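Relombridge Evening Program
Basketry Materials and Structures
Handout 4: Woven Containers, Fiber Behavior and Wall Geometry
Instructor: Usha Shenoy
Oct 23, 2019

1. Scope

This handout covers stake-and-strand construction as it applies to straight-sided and flared rectangular containers. Coiled and plaited work are treated in Handout 9. Students who missed the session on soaking should read the notes on moisture content before attempting the sample.

2. Terms

Stake: an upright member. Stakes are stiffer than the strands that pass between them and carry most of the vertical load.
Weaver: the horizontal strand. In this course the word always means the strand and never the person.
Upsett: the first rows worked after the stakes are bent upward from the base. The upsett fixes the angle of the wall.
Siding: everything between the upsett and the border.
Border: the finish at the rim, formed by bending the stakes down and locking them into one another.

3. Moisture and bending

A dry rod fails on the outside of the bend, where the fibers are in tension. Water softens the material between the fibers and lets them slide a short distance, so the same rod will take a much tighter curve. The effect is reversible. When the rod dries it keeps its new shape, but it also shrinks across its diameter, and the shrinkage loosens the weave.

Oversoaked material shrinks more. A basket packed tightly while saturated will show gaps after drying, and no later adjustment closes them completely. Soak until the rod bends without cracking, then stop. Wrap the bundle in a damp towel and work from the towel.

Rods of different thickness should be sorted before soaking and removed at different times. Mixed bundles are the usual cause of cracked stakes in first samples.

4. Rectangular bases

A round base distributes tension evenly. A rectangular base does not. Each long side behaves like a beam supported at the corners, and weaver tension pulls its middle inward. The longer the side, the more it bows. Three corrections are in common use:

Heavier stakes along the long sides.
A temporary wooden block inside the form, removed after the border is complete.
Reduced tension on the long sides, with full tension kept at the corners.

The third takes practice and gives the cleanest result. The Harkar sample in the display cabinet was worked without a block; note the slight inward curve at the middle of each long side.

5. Wall angle

Wall angle is set in the upsett and can be changed only slightly afterward. A vertical wall gives the greatest volume for a given base. An outward flare makes the contents easier to reach and allows empty baskets of the same pattern to nest. The cost is a longer rim, which needs more material in the border and is easier to distort.

Low walls tolerate flare well. On tall walls, the upper rows lean out past the base, and a side load near the rim can tip the basket.

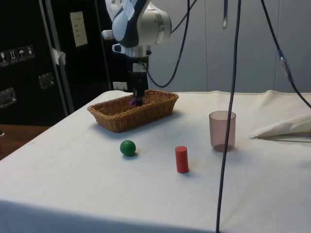
Fig. 1. Low rectangular wicker basket with a slight outward flare.

For the class sample, keep the wall low and the flare small. Check the angle at all four corners after every second row. If one corner leans out further than the others, undo the last 2 rows and pack that corner again. Pulling the stake inward by hand will hold only until the next row.

6. Testing

Place the finished basket on a flat surface and press on each corner in turn. Any rocking means the base has twisted. Next, load the center of the base with the 700 gram bag from the supply shelf and leave it overnight. Record any change in the height of the long sides. The two Tedura samples, one with a center rib and one without, should be tested the same way and the results entered on the same sheet.

7. For next session

Read the Đàm notes on split bamboo, sections 2 and 4.
Bring side cutters, a bodkin and a damp towel.
Finish the base before class. Do not begin the upsett.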